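Search this board
Advanced search
Stougaard Shared Workshop - Members' Forum - Builds in Progress

Topic: Two-arm bench, egg carton task, request for comments

Évan Deschamps
Good evening, members. Further to the June update, I am posting the current state of the two-arm bench in Bay 2. The task remains as agreed: loose eggs are to be placed in the open carton by either arm. Head view first, then the wrist camera.

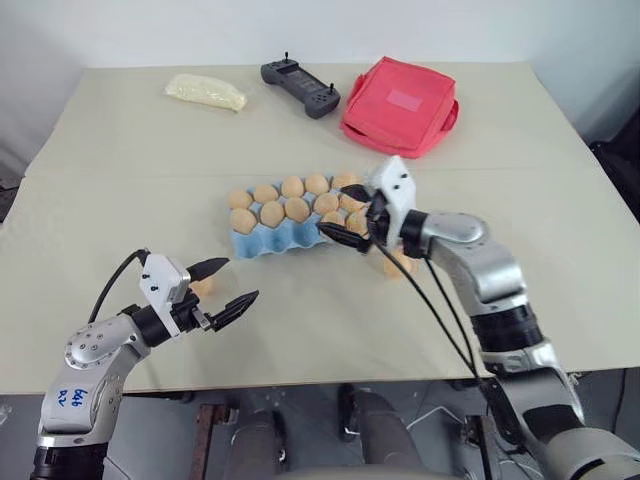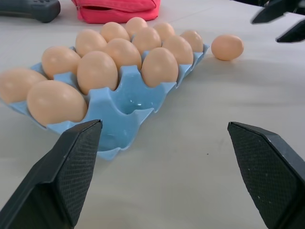
I would ask for comment on three matters before the bench settings are locked.

The first is approach height. At present the wrist comes in low and levels out over the near rows. I believe this leaves too little room for the arm's own cables, and I propose raising the approach by 20 millimetres.

The second is grip force. The limit is set in the Plidska controller file and has not been changed since the foam ball trials. I would like a second member to review the value before anyone edits it.

The third is whether the two arms should be permitted over the carton at the same time. My preference is that they should not.

Replies by the end of the month would be appreciated.

3 shares - 11 comments

Amparo Puma
Thank you for the update, Évan. I support the first proposal and the third. On the second, I have read the file and the value seems reasonable to me for a hen's egg, but I would not call it reviewed until it has been checked against the kitchen scale. The number in the file and the force at the fingertips were 2 different things on the Baltemau arm, and we lost a good part of a winter to that.

May I also ask that the finger pads be cleaned before each session. The diamond pattern holds dust.

Raimo Hyvönen
I must disagree with the third proposal. The purpose of a two-arm build is that both arms work. If one must wait in the margin while the other is over the carton, the members have paid for an arm that spends half its life parked. The Osten planner already has a keep-out setting between the wrists. I would ask that it be used as intended, with a generous margin, and that the matter be looked at again after a fair number of runs.

I have no objection to the height change.

Évan Deschamps
Raimo, I accept the point in principle. My concern is the cabling. The planner knows the shape of the arm and the gripper housing. It does not know where the cables are, and they move. A margin wide enough to cover a swinging loop of cable would amount to the same rule that I am proposing.

Raimo Hyvönen
Then the cables should be tied properly. That is an afternoon's work with a few sleeves and I am willing to do it.

Bülent Eren
A note from the electrical side. Please do not tie them tight at the wrist. The wrist turns further than people expect, and the last time this was done the connector was pulled from the housing and I had to order a replacement. A service loop must remain. Sleeves are acceptable along the forearm, with the first tie well back from the gripper.

I would also request that the bench be kept clear of personal belongings during runs. Bags, pouches and the like should go on the shelf by the door. The hand controller may stay at the back of the table if whoever is supervising wants it within reach.

Amparo Puma
Agreed as to the bench. Could we have the current run count, please? I should like it in the log before the settings change, so that earlier and later results are kept apart.

Évan Deschamps
The log stands at 59 runs under the present settings. Breakages are recorded in the right-hand column. I have asked that cracked eggs be recorded as well as broken ones, as the two were being treated differently depending on who was on shift.

Nevzat Yalçınkaya
I come to this as a member who has no part in the build, but who shares the bay. I have no quarrel with the project. I would only ask that the cost be stated openly. The parts total given at the spring meeting was $2,788, and I understood that to be final. Are sleeves, connectors and eggs to come out of the same line, or out of general supplies?

Évan Deschamps
The total is unchanged. Sleeves are in general supplies already. The eggs I buy myself.

Nevzat Yalçınkaya
Thank you. That answers my question.

Raimo Hyvönen
I suggest the following. I will fit the sleeves as Bülent describes - loop left free, first tie well back. Évan may keep the one-arm rule until that is finished. After that we try both arms with the wide margin, and with someone's hand on the stop button throughout.

Évan Deschamps
I can agree to that, provided the trial is done with wooden eggs first.

Raimo Hyvönen
Wooden eggs do not roll in the same way.

Évan Deschamps
They do not crack in the same way either. Wooden first, please.

Log in to reply
Share this topic (3)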